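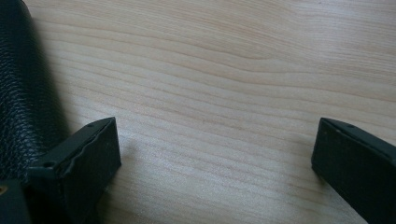 Tabletop with pale wood grain, black leather item at left.

Zúñiga Street Shared Workroom
Minutes of the users' meeting, 15 Mar 2021

Chair and minutes: Delia Paredes

1. Minutes of the last meeting
Approved with one correction. The shelf order was for 4 boards.

2. Table surface
The group discussed the finish on the light wood table. Two members would like a coat of hard wax before summer. Others felt the satin look is fine and that wax would show every ring from a cup. Agreed to leave the finish alone for now and look at it again in April. Until then, bags and leather goods may be set on the table but should not be dragged across it.

3. Small items and holders
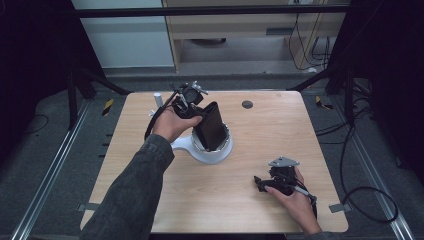
Members asked that pouches and sleeves go back in a holder at the end of each session. The white holder stays with the table and is not to be taken to the other room. Delia will ask Wunley for a price on 2 more. Spending limit for this item is $300, including shipping.

4. Cleaning
The Prisine spray is nearly gone. It was agreed to buy the same one again. Wipe with the grain, using a soft cloth. No scouring pads. Anyone who finds a mark that will not come off should write it in the book with the date.
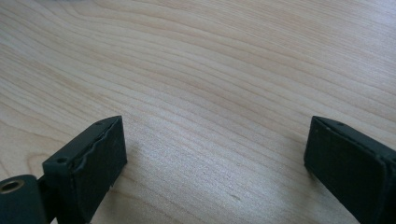
A request to cover the table with a felt mat was put to a vote and did not pass. Members who want a mat for their own work can bring one and take it home.

5. Money
Balance on hand is $151 after the Etex invoice. Dues for April are payable at the next session.

6. Other business
The key to the supply cabinet needs a spare. Delia to have one cut.

Meeting closed. Next meeting in April, date to be posted on the door.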